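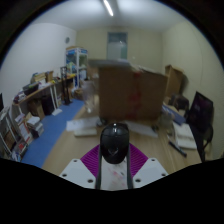 I need some advice on how to pack up and clear a desk that several people share. We have one long table at our office in Remness where everybody sits down with a laptop for an hour or two and then leaves again, and things pile up on it. The table gets handed over to another group soon and I have to have it cleared. I already put a brown cardboard box on it, and the black mouse with the faint V-shaped logo is one of the things I can't decide about. It may belong with a computer, or it may be a leftover from years ago. Same with the papers and the plastic containers.

My questions are mostly these. Do I put everything in one box and let people pick their things out later, or do I sort it first? What do I do with computer mice and cables when I don't know which of them work? And is there any point in keeping white sheets of paper that have been lying out all summer?

I have tried asking by email. I sent one message in July and got 2 replies, both saying "not mine." The person before me kept a list of what was on the table but it stops a long time ago and half of the things on it are gone.

The table has a light wood-grain top that marks easily, so if anybody knows how to clean that kind of surface once it's clear, I would like to hear that too. There are some rings on it and a patch of old tape glue at one end. I don't know if it's real wood or not.

I can spend one afternoon on this. Budget is whatever I can get out of petty cash, so call it 60 dollars.

Thanks,
Zihan Pan
Posted 4 September 2020

3 replies

Basberg_desk

Sort first. I have cleared out two offices and the one box method always ends with a box under somebody's desk with everything in it, and then the next person has to do your job again.

What I do is take everything off the table and put it on the floor or on another table, in groups. Electronics together, paper together, containers and cups together, small loose things together. Don't make decisions while you are doing this, just move things. It takes less time than you would think. Then go through one group at a time.

Electronics: plug the mouse into your own laptop if it has a cable. If it's wireless, turn it over and look for a battery door, and look inside to see if there is a little receiver stored there. Some models have a slot for it. A wireless mouse with no receiver is not much use unless it's the Bluetooth kind. If there is old battery crust in there, recycle it. If it works, put a piece of masking tape on the bottom that says "works" and the month. Cables get the same tape. Cables that fit nothing in the building go to electronics recycling. Most towns have a drop-off for this and you should not put them in the regular trash.

Paper: look at both sides of each sheet. Blank ones go in the printer tray if they are flat and clean. Anything with a name on it goes to that person. Anything with numbers or addresses on it should be shredded. The rest is recycling. I would not keep any of it for the sake of keeping it.

Containers: wash the ones that have a lid that fits. Throw out the rest. Don't ask who owns a plastic container. You will be asking for a week.

Then pack the box. Heavy things on the bottom, the mouse and other small electronics on top in a zip bag so they don't slide around. Write on the side of the box and also on the top, because boxes get stacked and then you can't read the top. Put your name, the date and "hold until" with a date on it. We use 50 days. After that it goes.

Close the flaps properly and tape across the seam. If one of the flaps is torn, put tape over the tear on the inside before you fill the box. Tape on the outside only will let go when somebody lifts it.

koltia_annex

Agree with most of the above but 50 days is too long. We give people 7 and nobody has complained. If they haven't missed it in a week they don't need it.

For the table, find out what it is before you put anything on it. Look underneath at the edge. If the pattern on top stops at the edge and there is a strip glued on, it's most likely a printed or veneer surface, and you should keep water away from the seams. A damp cloth with a drop of dish soap is fine for either kind, then dry it right away with another cloth. For the tape glue, rub a little cooking oil on it and leave it for ten minutes, then scrape with an old plastic card and wash the oil off with the soapy cloth. Try it in a corner first. Don't use the green side of a sponge, it leaves dull spots that don't come out.

Rings from cups depend. White ones sometimes fade with a soft cloth and a bit of petroleum jelly left on overnight. Dark ones are usually there to stay. On a printed top the rings are often just dried drink and come off with the soap.

You don't need 60 dollars for this. Tape, a marker, zip bags, dish soap.

qin77

just put it all in the box and send a picture of the box to everyone. worked for us

Zihan Pan

Thank you all. I am going to sort it on the floor as suggested and label both sides of the box. I think I will write two weeks on it, so in between. I didn't know about looking under the edge of the table, I will check that before I clean it.

Does anybody know if the electronics drop-off takes batteries too, or do those go somewhere else?

Basberg_desk

Usually the same place but a different bin. Put tape over the ends of the 9 volt ones and anything lithium before you drop them in. Call ahead and ask, some places only take batteries on certain days.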